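Section 4. Setting Up the Ball Feed and First Drill

This section covers the Firuso tennis ball machine from unpacking through the first stored drill. Read Section 2 (Battery) before you start. The battery must show a full charge before the first session.

4.1 Placing the machine

1. Roll the machine to the center mark of the baseline, on the side of the net opposite the player.
2. Turn both wheel locks down until they click.
3. Check the level on the top of the housing. The bubble must sit between the two lines. If it does not, turn the rear foot by hand.
4. Point the launch opening at the net strap.

Note: On clay courts, place the flat pad under the rear foot. Without it the foot sinks during long sessions and the ball lands short.

CAUTION: Do not stand in front of the launch opening while the power switch is on, even if the hopper is empty.

4.2 Loading the hopper

1. Open the hopper wings and press each corner down.
2. Load pressureless or regular balls. Do not mix the two types in one load.
3. Remove any ball that is wet or split.
4. Turn the feed plate once by hand in the direction of the arrow. It should move freely.

The hopper holds 275 balls with the extension fitted. The extension is sold separately by Eveck and is not needed for the drills in this section.

4.3 Storing a drill

A drill is a list of up to nine shots. Each shot has its own speed, spin, height and direction. The machine plays the shots from first to last and then starts over.

1. Press and hold DRILL until the display shows a dash.
2. Turn the dial to the drill number you want and press it.
3. Set the speed, then the spin, then the height, then the direction. Press the dial after each one.
4. Press NEXT to go to the following shot.
5. Press SAVE after the last shot. The display shows the drill number without the dash.
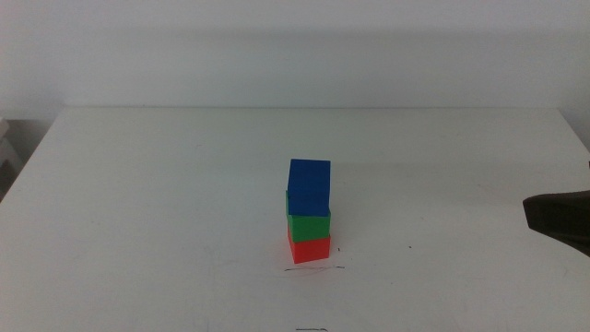 Three cubes stacked on a white tabletop.

If you press STOP before SAVE, the drill is lost and the earlier drill under that number is kept.

Note: Direction is stored relative to the machine, so a drill plays differently if the machine is turned between sessions. Repeat step 4 of 4.1 each time.

4.4 Running the drill

1. Stand behind the machine and press START. The wheels need a short time to reach speed.
2. Walk to your position outside the line of fire. The first ball is held until the start delay ends.
3. To stop early, press STOP on the remote.

The wheel speed shown in the service menu for the factory drill is 2,287 rpm (upper) and 1,710 rpm (lower). If either number differs on your machine with a full battery, clean the wheels as described in Section 7 and test again.

CAUTION: Switch off the power and wait for both wheels to stop before reaching into the feed opening.

4.5 Error codes

E1: Feed plate blocked. Switch off and remove the ball.
E2: Low battery.
E4: Wheel speed not reached. See Section 7.
E5: Remote not paired. Hold PAIR on the remote and on the machine together.

Machines bought through the Claltville service center carry the Ferraro remote, which has no PAIR button. Hold START and STOP together on the remote.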